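Worktable and floor inspection checklist, with comments
Site: Lokodton, main room
Completed: Jun 22, 2023
Form: general housekeeping, 2 pages when printed

Scope

Tables, the things left out on them, the floor between them and whatever is stored at floor level. The electrical test has its own form and I have not repeated it. The December inspection passed every line on this sheet with a tick and no comment. I find that hard to believe of any room people work in, so I have written something under each item, including the ones that pass.

Marks used: OK, OK with comment, Action, Not checked.

1. Table surfaces

1.1 Surface free of splinters and raised edges. OK.
Ran a cloth over the wooden top in both directions and it did not snag.

1.2 Seams closed. OK with comment.
The Drarnier leaflet supplied with the top calls it "maintenance free". I have yet to meet wood that is. Oil or reseal on a fixed date and write the date down somewhere other than a sticky note.

1.3 Surface wiped down. OK with comment.
I was told it is done daily. There is no sheet to show it, so I can only record what I was told.

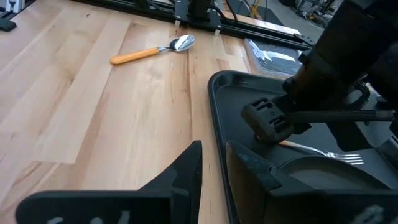

1.4 Utensils put away when not in use. Action.
The rule is a simple one and it is in the room instructions: utensils go back in the drawer at the end of a job. I have been assured at three inspections running that this is understood. The metal spoon with the orange-yellow handle, lying on the wood with nothing near it to say what it belongs to, suggests otherwise. A spoon is hardly going to injure anyone. My trouble with it is that the next person can't tell if it is clean, and will either use it or leave it there.

1.5 Containers labelled. Action.
The room instructions ask for a label on every container, clear plastic ones included. "You can see what's in it" was the answer I got. You can see that something is in it, which is a different matter once it's a white powder or a clear liquid. Paper tape and a pen will do.

1.6 Load on table within limit. Not checked.
The plate gives 200 kg. I don't know whether that means spread out or in one place, and the supplier's sheet doesn't say. I won't tick a figure I can't interpret.

2. Table edges and what stands behind them

2.1 Fixings at the far edge tight. OK.
Tried by hand only. A spanner check is due and should be done by whoever holds the spanner.

2.2 Nothing balanced on rails. OK.

2.3 Cables clear of walking routes. Action.
There are cables on the floor beyond the wooden table, one of them striped yellow and black. Stripes are a fine idea. They do not lift a cable out of the way of a foot. I would like covers wherever the bundle meets a route people use, and I would like them fixed down, as the last lot of loose covers were a worse trip hazard than the cable.

3. Floor

3.1 Boards level, no lifted edges. OK with comment.
Light wooden boards, sound underfoot where I walked. I did not move anything to look beneath it, so this covers the open floor only. The room is put down as 1,224 square feet on the plan and I won't pretend I inspected all of it.

3.2 Floor not slippery. OK with comment.
Shoe test only. The Tinell floor cleaner in the cupboard says "non-slip finish" on the bottle. The floor shone under the lights and I would sooner have a proper slip reading than take the bottle's word for it.

3.3 Low storage tidy, nothing sticking out at ankle or shin height. Action.
Black metal racking and bars near the floor are the weak spot. Black on a pale floor is easy enough to see if you are looking down, but people carrying things don't look down. Ends of bars want caps in a bright colour. Items pushed into the lower part of a rack should be taken out, looked at, and either kept with a label or got rid of. I have asked for this before.

3.4 Large items not parked in walkways. OK with comment.
Clear on the day. An inspection with notice given will always find the walkways clear, so next time I shall give none.
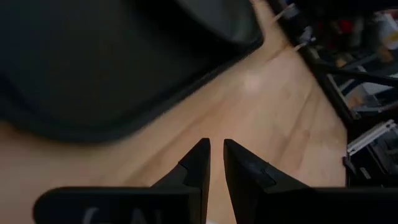

4. Trays, decorations and oddments

4.1 Trays stable and set back from the edge. OK.
The long black tray with raised edges sits near the middle of the pale table. Good. It should stay there.

4.2 Items on trays secure. OK with comment.
Tall things on a narrow tray fall over when the table is knocked. I was told they never have. There are no entries in the knock and spill book at all, for anything, and I doubt the room is that lucky.

4.3 Decorations kept to a minimum. OK with comment.
I have no quarrel with an artificial plant. It needs no water, so that's one spill fewer. It does gather dust, and dense foliage gathers more than most. Add it to the cleaning sheet, when there is a cleaning sheet.

4.4 Shiny or foil-like items kept away from lamps and sockets. OK.
No lamp on the table near the gold item. Whoever put it there should decide whether it lives there.

4.5 Lids matched to containers. Not checked.
I could not say whether the flat navy piece by the tray is a lid or a container in its own right. If it's a lid, put it on whatever it fits.

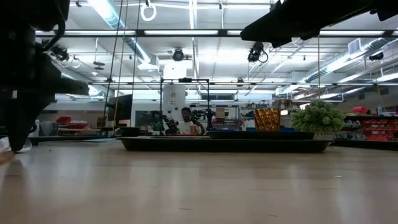 Item 4: black tray, gold item and plant on the pale table.

5. Seating and lighting

5.1 Seated workers have room to push back. OK with comment.
Fine for one person at a station. I should like to see it tried with two before anybody signs that it works for two.

5.2 Lighting even across tables. OK with comment.
Roughly 566 lux on my meter at the centre of the pale table. The meter is old and I trust it to tell bright from dim and little more. There is some glare off both tops. Anyone who gets headaches should say so, and be moved.

5.3 Screens steady. OK.

Actions carried forward

1.4 Utensils back in the drawer. At once.
1.5 Labels on containers. At once.
2.3 Cable covers, fixed down. Price wanted from Paredes, in writing this time.
3.3 Caps on bar ends, lower racks sorted.
1.6 Load figure to be explained by the supplier. Do not use the full load until it is.

"Will be looked at" is not accepted as a completed action on this form. Write what was done and the date it was done, or leave the box blank.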